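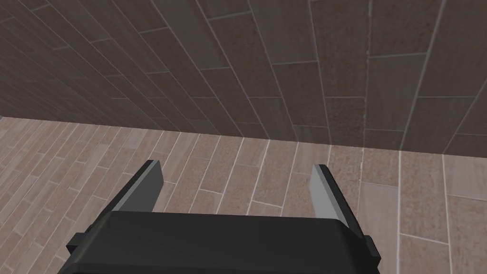 Hi all! I'm Gudrun Holmgren and I'm looking for people to help me with the chores side of the Drodine project, which asks one pretty plain question: can a machine do your housework yet? My answer so far is "some of it, slowly, on a good day," but I've been at this long enough to be biased, and I want folks who clean and tidy for real to tell me where I'm wrong.

You'd be watching short simulated runs on your own computer (picking stuff up off a floor, wiping, putting things away) and saying whether you'd accept the result in your own home. We have 737 runs waiting to be judged, and no, you don't have to do them all! Most people get through a batch in an evening. You'll also write me a few lines on how you'd have done the job yourself — this is the part I love reading.

No tech background needed. I'd especially love to hear from hotel housekeepers, stockroom people, parents of toddlers and anyone who has ever mopped a shop at closing time. You do need to be 18 or over, have a decent internet connection and be okay with blunt questions about your dusting.

Pay is $343 for the full set of batches, sent once you finish. We start in March and it's all from home, though if you live near Sesadcombe you're welcome to come by and argue with me in person.

To sign up, use the contact form and put "chores" in the subject line. Wellington Lopes handles the scheduling, so tell him if mornings or evenings suit you better.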